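Search this site
Enter keywords
Go

Filed under: Talks and handouts / Small kitchen appliances

Speaker notes: Lids, vents and countertop habits with small electric pots

Slot: Tuesday, first session after the break. Advance on the word "next" in the margin copy.

Slide 1. Title. State the scope at once. The talk covers electric pots used on a counter, with glass lids, in kitchens where counter space is short. Pressure cookers are out of scope. So are stovetop pots, except for one comparison on slide 5.

Slide 2. Where the questions come from. The Novgate office kitchen has 3 of these pots and one sink. Most of the questions sent in before the talk concern the lid: whether it can hold things, why it rattles, how to clean the vents. Few concern the heating base. The order of the slides follows the questions.

Slide 3. Heat and the lid. A glass lid over simmering water gets close to the temperature of the steam under it. The metal rim gets hot too, and it is usually the part people touch by mistake. The knob stays cooler for a while, then catches up. Say "for a while" and leave it there. Somebody will ask for a number of minutes. It depends on the knob, the fill level and the setting.

Slide 4. Things put on lids. This is the longest section. Allow 5 minutes.

A lid is a flat-looking surface at a convenient height, and it gets used as a shelf. Spoons, folded towels, bread. Ask for a show of hands on bread. Warming a roll on a lid works to a limited degree: the underside warms by contact, the top hardly changes, and any steam leaving near it softens the crust.
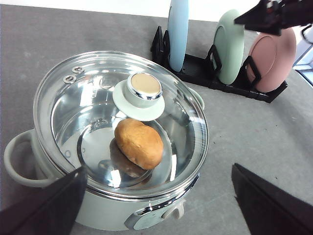 Page last changed: January

The roll is on the glass, to one side of the knob, with the two steam vents across on the other side of the lid. That is the placement to recommend if people are going to do this at all. The vents are small round holes in metal fittings and a roll of this size could cover both. Point to the knob as well – with the roll this close, a hand reaching for the knob has to come in from the far side.

A second point on the same slide. Glass lids slope toward the rim, more on some models than on others. An oblong roll set lengthwise down the slope stays put better than one set across it. On the Carrasco lid, which has a steep dome, neither arrangement holds.

Crumbs. They collect where the glass meets the steel band. Use a soft brush on a dry lid. A wet cloth pushes them further into the joint.

Slide 5. Vents. Comparison with a stovetop pot: on a burner, the cook hears the boil and turns the heat down by hand. An electric pot is often left alone, so a blocked vent goes unnoticed longer. The lid lifts, water runs down the outside, and the controls are at the bottom. Starchy food is the usual culprit. Check the holes against the light before use and clear them with a wooden toothpick.

Slide 6. Clearances. Keep the drying rack far enough away that steam from the pot does not reach the clean plates. A rack behind the pot is acceptable if the side handles can still be gripped without brushing against it. Turn the pot so that the controls face the user and the cord runs to the back.

Slide 7. Capacity and fill. The Votaris handout gives 2,000 milliliters to the brim. Measured on the kitchen scale with plain water, the same pot took 1,885. The difference is of no practical importance. Neither number is a working volume. Fill to two-thirds for soup, half for noodles or oats.

Slide 8. Washing. Lid off, unplugged, cooled. The lid goes in the sink; the base does not. Dry the underside of the knob, where water sits around the screw. Refer to the Oltisis care sheet for the descaling mixture and do not read it out.

Slide 9. Questions. If the bread question comes back, return to slide 4. If there is time, take the one about rattling: a loose knob screw is the first thing to check, then the fit of the rim.

Related items
Descaling an electric pot: care sheet notes
Dish racks for narrow counters
Reheating bread without an oven
Noodles in a small pot: fill levels
Replacing a lid knob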